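Momdale Neighborhood Association
Minutes of the General Meeting
November 21, 2023

Meeting called to order at 7:05 p.m. by Hernán Chávez, chair. Quorum was met. Minutes of the previous meeting were approved with one correction: the street name in item 4 should read Zúñiga Lane.

1. Storm drain on Zúñiga Lane
The city has inspected the drain near the lower end of the lane and found roots in the pipe. Clearing is on the work list for May. Residents asked if it could be moved up before the spring rain. The chair will write to the public works office and copy the members who live on that block.

2. Meeting room
The rent for the hall goes up to $27 per evening in the new year. Members discussed moving to the library, where the room is free but closes at 8:30. Motion to stay in the hall for another year. Seconded and carried, two opposed.

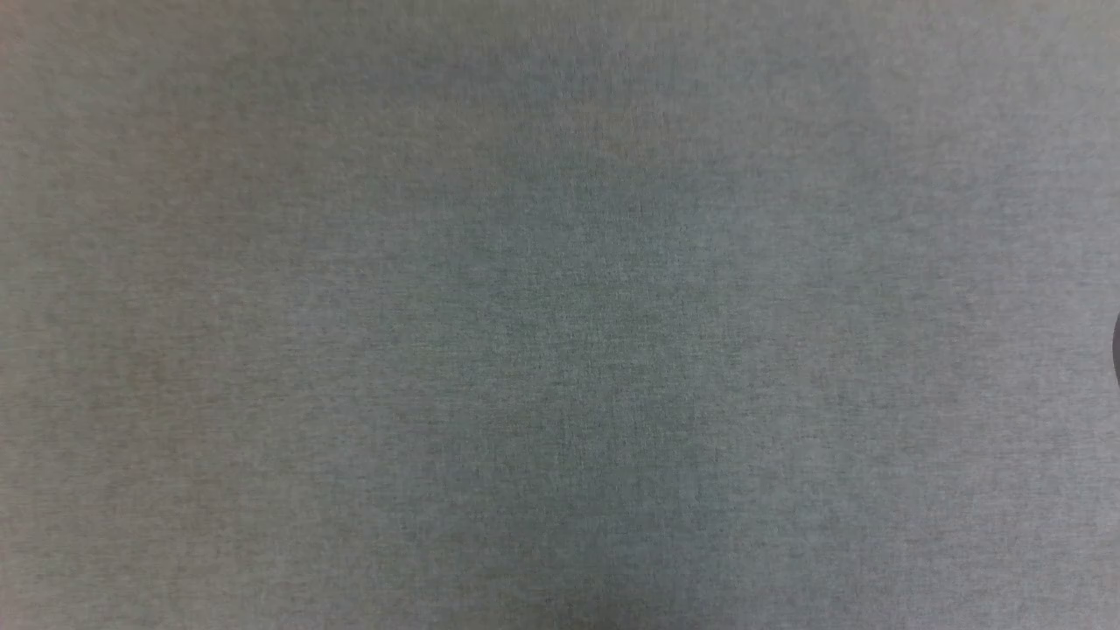

3. Account balance
The balance stands at $1,304 after payment of the insurance bill. A further $400 is set aside for tree replacement and is held separately. Dues reminders go out with the next newsletter.

4. Street trees
Two quotes were received for replacing the dead maples by the bus stop. Plerkutico quoted $926 with stump removal included. Ultine came in lower but did not include the stumps. Members wanted to know what Ultine would charge for the full job. Tabled until a revised quote arrives.

5. Other business
Parking on the school side was raised again. The no-parking sign at the corner has faded, and the chair will report it to the city. A member asked that agendas be sent out a week ahead. Agreed.

Meeting adjourned at 8:20 p.m.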